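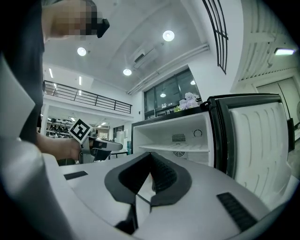

How to set up a small fridge in an office without falling for the usual advice

Most guides to office mini fridges read like they were written by the people selling the organizer bins. I have looked after the one on our floor at Indside for three years, and most of what I was told at the start was useless. What follows is the part that held up.

Step 1. Empty it before you plan anything

Take out every can and every sauce packet. Open the door as far as it will go and look at the bare inside. A small white fridge with one wire shelf and a molded door doesn't hold what the box claims, whatever the box claims. Ours was sold as fitting 17 cans. I have never gotten 17 cans in there and still been able to shut the door.

Step 2. Find the vents and leave them alone

If there is a grille on the back wall, keep a hand's width in front of it clear. This is the one rule I'd defend in a fight. Drita Leka packed ours solid one January on the theory that a full fridge runs better, and the yogurt at the front went off. Maybe a full fridge does run better. A blocked one doesn't.

Step 3. Set the dial low and wait

Everybody turns the dial straight to the top. Start in the lower half, leave it overnight with a cheap thermometer inside, and read it at 8 in the morning before anyone has opened the door. You want it under 40 degrees Fahrenheit. Move the dial a little and wait again. I don't trust the numbers on these dials and wouldn't copy anyone else's setting.

Step 4. Load the bottles first

Tall things decide where everything else goes. Stand a bottle at the opening and see whether it clears before you commit to a shelf height. Hold it low, near the base, and slide it in upright. People will tell you to lay soda bottles on their sides to save space. Try that with one that's been opened and let me know how it went.

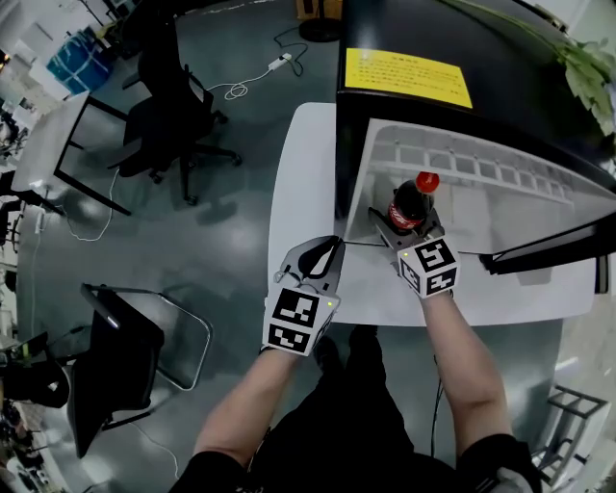
Step 5. Use the door for light stuff

Small jars, creamers, butter. The door shelves look deep, but a row of full bottles pulls on the hinge every time somebody yanks it open.

Step 6. Skip the labels

Biljana Spahić printed name labels for everyone. They peeled within weeks and lunches kept disappearing. A clear-out every second week did more. Anything unclaimed by 3 in the afternoon goes in the trash, and yes, that includes the good cheese.

Baking soda in an open box is harmless, I suppose. I've never noticed a difference. Wipe up the spills instead.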